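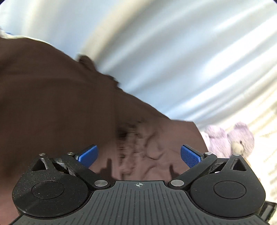
Tanner Bouchard asked after the first release of this guide whether the cloth recordings must begin with the fingers already closed. They must not. Please begin with the fingers open, and follow the steps of this section in their order.

4.2 Recording the cloth task with the hand-held gripper

Before you start, complete the calibration in section 4.1 and open a new session in Dotasa.

1. Hold the gripper still above the cloth, with both blue finger pads inside the camera view.

2. Check the preview. The round mark on the center plate must be sharp. If it is blurred, clean the lens and repeat this step.

3. Press Record and wait 2 seconds without moving.

4. Move to the cloth, close the fingers on one fold, and lift it slowly.

5. Lay the fold down, open the fingers fully, and wait 2 seconds again before you press Stop.

6. Move the cloth into a new shape by hand and repeat from step 1, until you have 9 recordings.

Note: Other soft objects may stay on the bed. In the Nerkura trials we trained one policy on cleared beds and one on beds with toys and other blankets left in place. The second policy found the correct fold more often on a bed it had not seen before. Keep these objects in different places from one recording to the next.

Note: Fast motion makes the edge of the cloth blurred. A small blur is accepted by the Skallov filter. If the filter rejects 7 recordings in one session, lower your speed and begin a new session.

Caution: Do not put your own fingers between the arms while the gripper is closing.

Caution: Dark cloth under a strong lamp gives hard shadows of the fingers, and the Yáñez tracker can take a shadow for a finger pad. Turn the lamp to the side or use the ceiling light only.

When the session is finished, continue with the upload in section 4.3.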